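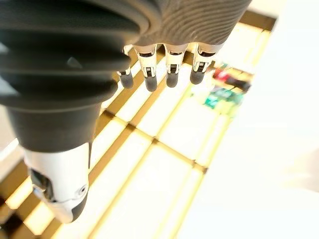

Fingered hands or plain two-jaw grippers for washing-up jobs?

Thursday, January 2, 2020
Posted by bench_dweller

Hello all. I've been putting off asking this because I know it starts arguments, but here goes. We've been running a pair of Mikov hands (fingers plus a proper thumb) on two arms at a kitchen mock-up, and I'm trying to work out if they're worth keeping over the Fistden two-jaw grippers we had before. The job is dull: take a plate out of the rack in the sink, move it to the dishwasher, don't break it.

The Fistdens were boring and I rather miss them. They close, they open, and when they miss you can see why. The Mikovs are lovely to look at and they can hold a bottle in a way the jaws never could, but plates are driving me up the wall. The fingertips are rounded, so when a finger comes down a bit off it slides along the rim and pushes the plate over before the thumb gets there. I did 31 goes at a plate last week with the same arm path each time and 14 of them ended with the plate tipped against its neighbour or left behind in the rack. With the Fistdens I'd have blamed the camera. Now I don't know if it's the hand, the camera or me. 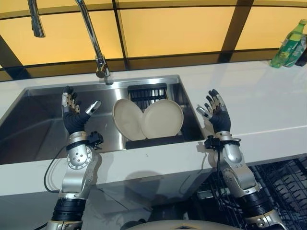 Both hands up at the sink, plates standing in the rack between them.

Things I've already tried:

– closing all the fingers slower (a bit better, but dreadfully slow)
– bringing the thumb in first (worse)
– wrist view only, no head view (much worse – the metal basin is shiny and the depth goes all over the place)
– both views together, where I am now

The controller is a Beltrán and the delay from picture to finger movement is roughly 120 milliseconds, which I'm told is fine for this. Is it? Has anyone run both kinds of hand on the same plates? I've got to say which we're keeping and I'd like something better than "I prefer the old ones".

prurnness_kitchen

We went through much the same on the Prurnness project, with the same hands and different arms. Short version: keep them, but stop asking all the fingers to do the same thing at the same moment. A plate edge only wants the thumb and two fingers. Leave the others curled out of the way until the plate is clear of the rack, then bring them round as support. Ours kept catching the next plate along with the outside finger and I spent days blaming the camera for it.

The other thing is the order you look in. I'd use the head view to pick which plate and get the arm near, then switch to the wrist view for the last bit. Mixing the two all the way down gave us a little wobble right at the end, as they never quite agreed about where the rim was. Have you redone the calibration after swapping the hands? The Mikov is a fair bit longer than the Fistden, so if the old tool length is still in the Beltrán you'll be off by enough to do exactly what you're describing. I left ours wrong from October until nearly Christmas, so no judgement here!

Your delay sounds all right to me at plate speeds. I wouldn't want it for catching anything.

For a fair test I'd put the Fistdens back on for an afternoon, same plates, same starting spots, and do as many goes as you did with the hands. Then do it all again with cups. I'd bet the jaws win on plates and lose badly on everything else.

oldtin

just use suction. plates are flat

bench_dweller

Thank you prurnness_kitchen – the tool length was still set for the Fistden. It was 143 and I'd typed that in myself ages ago and forgotten. I've changed it and will run the lot again before I moan any further. Going to try your thumb and two fingers as well, though I'll do that separately so I know which one helped.

oldtin, we did have a go with a cup on the end of a tube. It was all right on dry plates and hopeless on ones straight out of the water, and it can't pick up a fork.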